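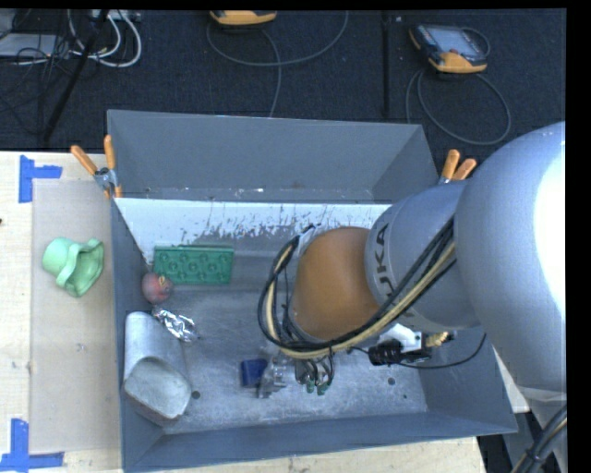
Bin picking kit: the Dustlow trial

We've had the Dustlow picking kit on our KUKA arm since October, and I'm still excited about it! Setup took Anežka Holub 4 hours, cables and all. Then came the fun part — throwing odd things in the gray bin, crumpled foil included, and letting the software choose its own grip. Out of 744 tries, 87 were misses, mostly shiny stuff close to a wall. The manual is thin and I'd like longer air lines. Trimdale is lending out 10 kits this winter, so write to Peter Charvát if your shop wants a turn.

Recent items
Matúš Vaněk on gripper pads
Open bench night at Boddale
Krajčí parts swap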